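April – by the Cabrera building desk
Filed under: Workplace Safety, Walk-Through Notes

Entry and common room check, Plallero office, 226 Cabrera

Front mat: flat, corners down. OK.
Exit sign over rear door: lit. OK.
Extinguisher by the coat hooks: gauge in the green, tag signed. OK.
Stair rail: loose at the third bracket – tighten before the next check.
Emergency light, hallway: went out after 15 minutes on test. Fail. Replace the battery.

Wet umbrellas are still being left on the tile by the door. Tile gets slick fast, so keep them off the walkway.

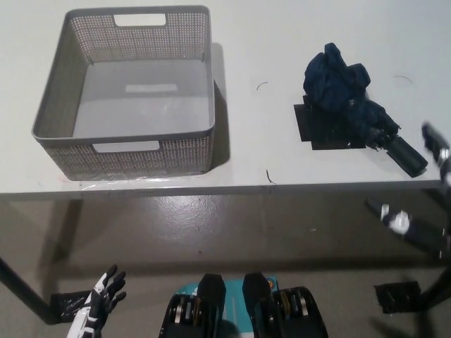

Power strips: 6 checked, one plugged into another under the copier. Separated during the visit. The Vavix heater has no tip-over switch and should go.

First aid kit (Anico, wall mount): burn gel expired, bandages low. Reorder both.

Rear door closer: takes 5 seconds to latch. Acceptable.

Open items go back on the list for next month.

We use cookies to remember your settings. Accept or manage choices.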